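**Morkow storage bin, white, 6-quart**

Rating: 4 out of 5

I bought this bin for building blocks and have used it since August. It is a plain rectangular tub in white plastic with rounded corners and a thick rolled rim. There is no lid in the box; Morkow sells one separately.

The rim is the best part. It stiffens the long sides, and the bin can be lifted by one edge with a full load without twisting. The Drakos tub it replaced flexed badly and split at a corner after 200 or so washes.

Light blue blocks show up well against the white, even the small cubes.
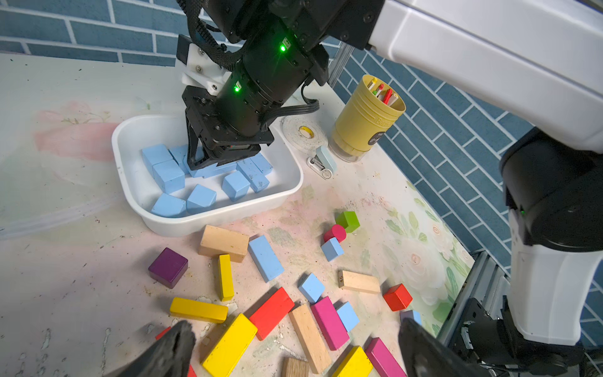 Cleaning takes warm water and dish soap. The rolled rim holds water underneath, so dry it upside down. Scuffs on the base do not wash out, and I took off one point for that.

Empty weight on my kitchen scale: 511 grams.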